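Sourdough gone flat since we moved — what am I missing?

crumbfirst
Posted 2019-12-21

Okay, long time reader, first real post. I've kept the same starter going for nearly 9 years and it has always been a beast. We moved up to Sollow in May and ever since then my loaves spread out like pancakes. Same flour (Crabtree bread flour), same Dutch oven, same everything! The crumb is tight at the bottom with a couple of giant caves up top. My kitchen sits at 60 degrees overnight and I still do a four hour bulk like I always did.

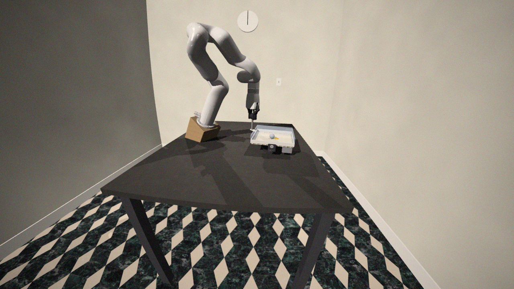

I should add that the starter itself looks fine. It bubbles, it smells good, it floats when I drop a spoonful in water. So I don't think it's dead — just lazy? My husband says the bread tastes great and I should quit fussing, but he'd eat a shoe with butter on it.

pokeytoe
Four hours at 60 is your whole problem. Tight crumb with caves is underproofed, every time. Double the bulk and stop looking at the clock.

oldmillgary
Disagree with "every time." I get caves from sloppy shaping all the time and my bulk is plenty long. How's your water up there, crumbfirst? When I switched from well to city water my dough acted strange for a month.

pokeytoe
Water is not going to turn a loaf into a pancake, Gary. We went over this in the rye thread.

oldmillgary
And I was right in the rye thread.

crumbfirst
Ha, okay you two. We went from city water to a well, so the opposite of Gary. My old kitchen was a lot warmer, now that I think about it. We had the furnace vent right under the counter.

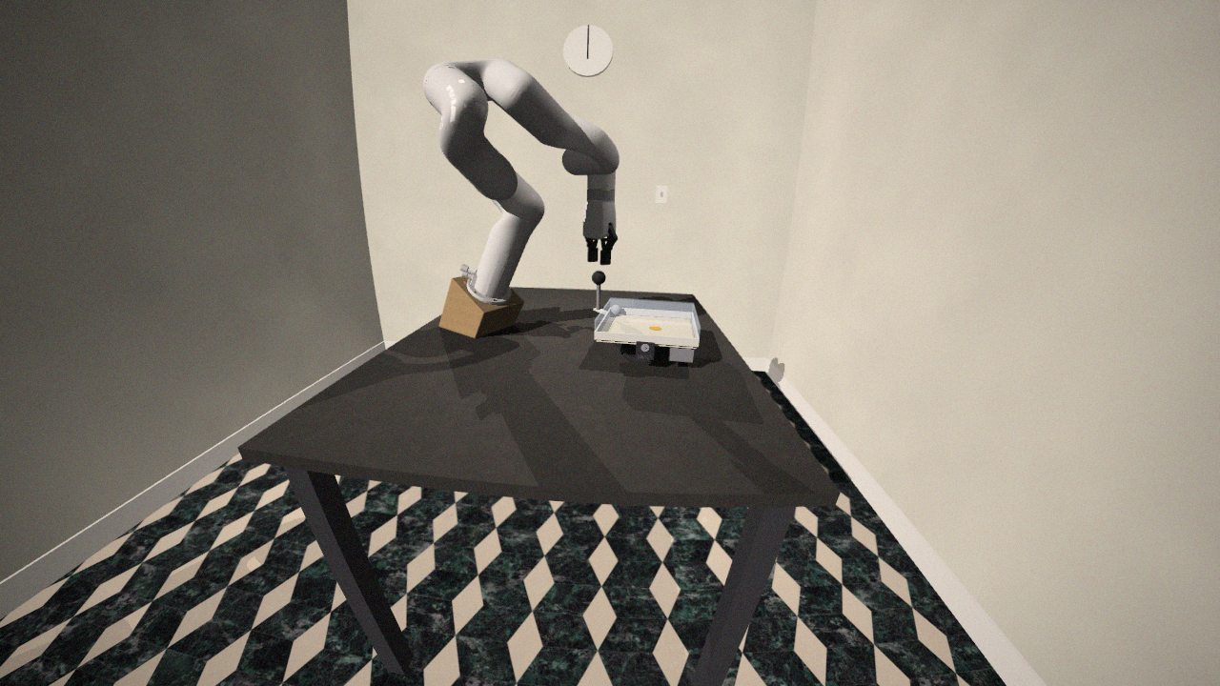
I could try the oven with the light on? I was afraid of forgetting and preheating it with the dough inside (did that with a plastic bowl once, never again).

tbramwell
Terence Bramwell here, I teach the bread night at Uvau. Put a sticky note on the oven knob and go for it. I'd also mix with warmer water and let the dough grow by half before you shape. If it still spreads after that, cut the water a little. I wouldn't change both on the same day or you won't know which one did it.

pokeytoe
Float test doesn't tell you much either, by the way. See how long it takes to double in a jar.

crumbfirst
Fed it this morning with a rubber band on the jar. Three hours in and it has barely moved past the band, so score one for pokeytoe. Oven light is on, sticky note is on. Gary, I'm buying a jug of store water for the second loaf just for you.

oldmillgary
Thank you. Post the crumb on both.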